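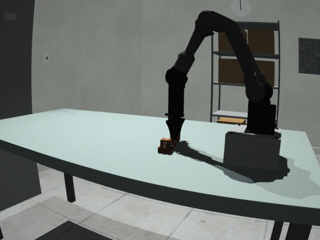

I had three emails this week asking what I think about the business with the ambassador and the Mazza bridge, which is three more than I usually get about anything, so I'm going to put my answer in one place and then go back to my tomatoes.

For those of you who came here for the recipes (hello, and I'm sorry): the Mazza is a small, cold river that runs between Carno and Tunell, and it has been an international border for longer than my family has kept any papers. I grew up on the Carno side. My mother bought her shoes on the Tunell side. For most of my childhood you walked over the bridge, nodded to a man in a green cap, bought your shoes, nodded to a man in a blue cap and came home. Then came the permits, and then the arguments about the permits, and now it's in the national papers on both sides with an ambassador being "called in for a conversation," and people who couldn't have found Tunell on a map last spring have very firm opinions about it.

The short version is that the bridge needs repairs and the two governments can't agree on who may send workers onto which half. The old agreement has 176 articles and I'm told article 6 is the one everybody is fighting over. It says that maintenance is to be carried out "by the parties jointly, each within its own limits." One side reads "limits" as the painted line in the middle of the bridge. The other side reads it as limits of budget, meaning whoever can afford to do more does more. You can see how a person might spend a career on that.

I called Agata Sartori, who was an interpreter at the talks back when I still had a full head of brown hair, and who now lives two streets over from my sister. She laughed for quite a while before she answered me. She said the word had been a problem even then. Each delegation had its own text in its own language, and there was a lunch, and after the lunch everyone was in a good mood and wanted to catch the evening train, so both versions were signed as they stood. She remembered the soup. She remembered that the head of one delegation (she wouldn't tell me which, she's still very proper about these things) had loaned his raincoat to the head of the other, and that it was mailed back a month later with a box of hazelnuts in the pocket.
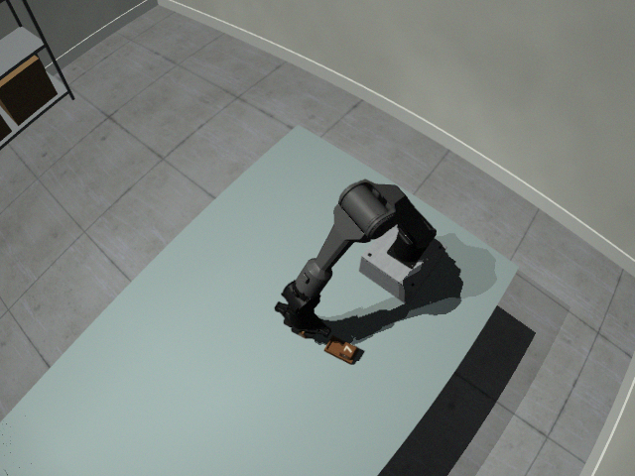
I've been thinking about that raincoat all week. I don't want to be sentimental about it, because those same two men closed the footpath up at Hurora, and my uncle had to drive an extra hour to his own hay field for years on account of it. He never forgave either of them and he'd be annoyed with me for being nice about them here. But they did know each other. They'd met enough times to know who took sugar. When something went wrong on the bridge, one of them picked up the phone, and it was usually sorted out before anyone had time to write a statement.

Now the statement comes first. The ambassador gave his little speech about "respect for established lines," and by supper the other foreign ministry had answered that it would take no lessons in respect, and the next morning the ambassador was called in. I read both statements twice, with coffee, and neither one mentions the bridge deck, or the rust, or the fact that the school bus from Tunell hasn't been allowed over it since November. My cousin's girl rides that bus. She goes the long way now and gets up in the dark.

There was a meeting at the hall in Carno, and my sister went and told me about it on the phone at great length (it runs in the family). She says 500 people came, which is a lot for us, and that a good many of them had walked over from the other side. Somebody from the regional office read out a letter and got through most of it before the microphone gave up. Then people just stood and talked. A man who runs a bakery on the Tunell side asked whether the towns could pay for the first stretch of repairs themselves and let the capitals argue about it afterward. The regional office person said that would raise questions of sovereignty. The baker said he had flour sitting on the wrong side of the river.

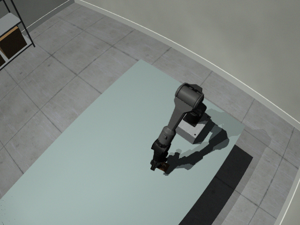 So, what do I think? I think the baker should be in the room. I know that isn't how it's done, and I know treaties are serious things - I spent enough years typing letters for a consulate to have a healthy fear of a misplaced comma. If two towns start fixing an international bridge on their own, somebody's lawyer will have to lie down. But there used to be a local border board with 2 seats for each town, and as far as Agata knows it was never formally shut down. It just stopped meeting after the clerk retired. She thinks it could be called again with a letter from either mayor. I've written to ours and haven't heard back, though in fairness to him I only mailed it a few days ago and I did go on a bit.

A couple of you asked if I'm worried about it getting worse. A little, yes. Mostly I think both ambassadors will be home for the holidays and some deputy will find a softer word for "limits," and that'll be that until the next thing. What bothers me more is how quickly I caught myself saying "them" on the phone to my sister, about people whose shoes I wore until I was fourteen.

If anyone reading has a copy of the old local board rules, the booklet with the gray cover, please write to me. Mine went in the flood, along with the good tablecloths. Agata thinks hers is in a box in the attic, but her knees aren't up to the ladder and I've promised to go up there for her when I visit next month.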